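3.2 Table surfaces

The Welldale tables were chosen for the study because their wooden tops are light in color, which makes dirt easy to notice. Each top was wiped once at the start of the day and left alone until closing. Staff recorded marks on a printed sheet, using the five grades set out by Duda. Holes and cut edges were recorded separately from marks on the open surface, as they were in the Hallis trial.

Figure 2. Light wooden tabletop with a small hole and a straight edge. Faint darker areas show in the grain.

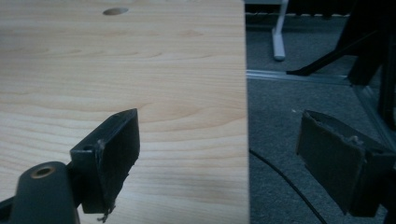 3.3 Scoring

Faint smudges were given grade 1 if they could be seen from a standing position. Darkening that might have been shadow was checked again from the other side of the table before a grade was entered. Of the 130 sheets returned, 23 had no grade for the edge and were left out of the edge totals.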